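From: Divville Facilities Office
To: Odthorpe House occupants list
Subject: Re: Hot drinks arrangements, second floor shared area

Dear colleagues,

Thank you to those who responded to the April notice on hot drinks supplies. This message replies to the points raised by Mhairi MacKinnon on behalf of the Drutness suite. Her message is quoted in full so that all occupants may read the answers together with the questions.

> From: Mhairi MacKinnon
> To: Odthorpe House occupants list
> Subject: Hot drinks arrangements, second floor shared area
>
> Dear Facilities Office,
>
> I am writing on behalf of the Drutness suite regarding the notice on paper cups. We have three questions and one request.
>
> First, the notice states that cups will be supplied with sleeves from now on. Our staff have been using two plain cups, one inside the other, to protect their hands. Are we to understand that this practice should stop, and will enough sleeved cups be delivered to cover a full meeting in the large room?
>
> Second, the notice refers to a cup holder stand. We have not received one. Is it intended for each suite or only for the shared area?
>
> Third, used cups are regularly left on the windowsill after evening bookings. We clear them when we arrive, but we do not consider this to be a task for the first suite through the door. We should like to know whose responsibility it is.
>
> Our request concerns the white table. It is also used for sorting mail, and on two occasions letters have been marked by coffee. We ask that drinks and mail be kept apart, on whatever terms the office thinks fair.
>
> With thanks,
> Mhairi MacKinnon
> Drutness suite

The Facilities Office has reviewed these points with the supplier, Katsaros, and responds as follows.

Double cupping. Occupants are asked to stop placing one plain cup inside another. Orders are calculated on the basis of one cup per drink, and the practice exhausted the last delivery before the end of the period. Plain cups still held in suite cupboards may be used for cold water until they are gone. They should not be returned to the shared area, where they become mixed with the new supply.

Quantities. Sleeved cups will be delivered in sleeves of 20. The large room will be supplied separately from the shared area, and the organizer of any meeting there should collect what is needed beforehand from the supply cupboard. Requests beyond the usual quantity should reach this office by noon on the working day before the meeting. The cupboard held 97 cups at the last check, which is sufficient until the next Katsaros delivery. 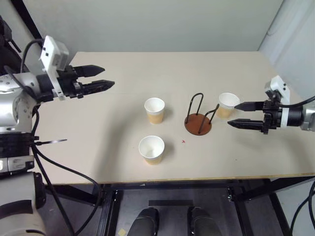
Placement of cups and the stand is the matter on which we received the most comments, and the office wishes to settle it for all suites. Cups are to be kept on the tabletop in small numbers, with the remainder in the cupboard. Three paper cups with tan or light-brown outer sleeves and a small cup holder stand fit comfortably on the white top, and we ask that the number left out between meetings go no higher than 6. A cup standing close to the front edge, as one of them does, is easily caught by a passing arm or bag once it has been filled. Please move any filled cup toward the middle of the table before stepping away. The stand should remain on the table at all times and should not be borrowed for meetings elsewhere in the building.

In answer to the second question, a stand will be made available to any suite that wishes to have one for its own use. The cost will be charged to the suite's supplies account. Occupants who would like one should reply to this office directly and not to the list, stating the suite name and the name of the person who will sign for it.

Clearing after evening bookings. Responsibility rests with the person named on the booking. The booking form has been amended to say so, and the same wording will be displayed beside the light switch. Used cups, lids and stirrers must be placed in the bin before the room is locked, including after Sunday bookings, when there is no evening cleaning round. A suite that finds the area uncleared in the morning should notify this office before 9 so that the matter can be taken up with the right party. Occupants are not expected to clear up after another group.

Please empty any remaining liquid into the sink before discarding a cup. The bin liners are not intended for liquids, and the floor beneath the bin has had to be treated twice this year.

Mail. The request is accepted. Mail sorting will move to the narrow counter beside the supply cupboard, and the trays will be relabeled by suite. No letters, parcels or printed papers should be left on the white table, even for a short time. Deliveries that require a signature will continue to be held at the front desk.

Spills should be wiped at once with the cloths provided under the sink. Please do not use scouring pads or abrasive powders on the tabletop. Any damage to the surface or to its front rim should be reported to this office, with the location noted, and occupants should not attempt a repair.

These arrangements apply to all suites on the second floor and take effect on receipt of this message. Suites on other floors will continue under the earlier notice until their own supplies have been changed over.

Replies concerning charges should be sent to this office only. General comments may be sent to the list.

Divville Facilities Office
Odthorpe House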